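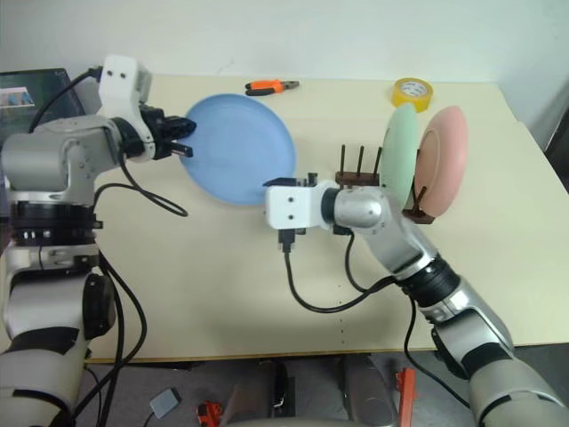 Write the House Rules Before You Write the Code

I love dish racks. I mean this as a robotics opinion! If you want to know whether a group has thought about good practice, skip the slides and ask to see how they handle plates. A plate is wide, thin, slippery and breakable, and a rack gives it only a narrow place to go. Every vague rule you ever wrote shows up in that job sooner or later.

We run a two-arm bench, and our rule sheet began as a single line about keeping your hands out of the way. It is now 2 pages, and I would argue it does more for our results than any part we bought last year. I keep hearing that rules slow people down. My experience has been the opposite, and I would like to talk more labs and small shops into trying it.

Start with the grip. A blue plate held by its left rim, with a green one and a pink one already standing between the pegs, is a lovely thing to look at, but what does "held" mean? At our bench it used to mean whatever the person on shift felt it meant. Now the sheet says which part of the rim counts, how far the plate may tilt, and when a run must be called off. Arguments that used to eat a whole afternoon are over in a minute, and then we get to have the more interesting arguments.

Then the second arm. Most written guidance I have read treats the idle arm as if it had gone home. It hasn't! An empty gripper waiting over the open table is as much a part of the job as the one doing the holding, and it deserves its own line: where it waits, how close it may come, which arm gives way. We borrowed our wording from the Tengate bench guide, which is short and plain and has clearly been written by people who have bumped two wrists together.

Cables are my favorite section, and I know how that sounds. A cable that hangs in a loose loop under a gripper needs slack or the wrist can't turn, but slack has a way of finding the rim of a plate. Our first draft said "keep cables tidy," and everyone agreed with it and everyone did something different. The Firmont checklist asks you to move each joint through its full range by hand and watch the loop the whole time. Do that. It is dull for the first few minutes and then you start seeing things.

And tools. Pliers and a roll of packing tape at the back of the table are the most ordinary sight in this line of work, and I won't pretend a real bench should look like a showroom. I do think the rule should say where they may lie and who logs them. If an object is on the table during one set of runs and gone for the next, you have changed the test. Some people at the Tawfik meetup in May wanted the table bare at all times. I'd sooner let the tools stay and have them written down, and I'm happy to keep fighting about it.

The numbers people ask me for are modest. We do 20 runs before anyone is allowed to say a change helped, and 200 before it goes in a report. The sheet has six stop conditions, all on the front page, in type you can read from across the room. The Stostodside draft has far more than that, and I admire the care in it, but I can't remember them all with my hand over a switch.

So if you have a bench, a rack and a couple of arms, write your page this month – even a bad one. Tape it to the wall, let people scribble on it, and send me the scribbles. Ours still has nothing sensible to say about bowls.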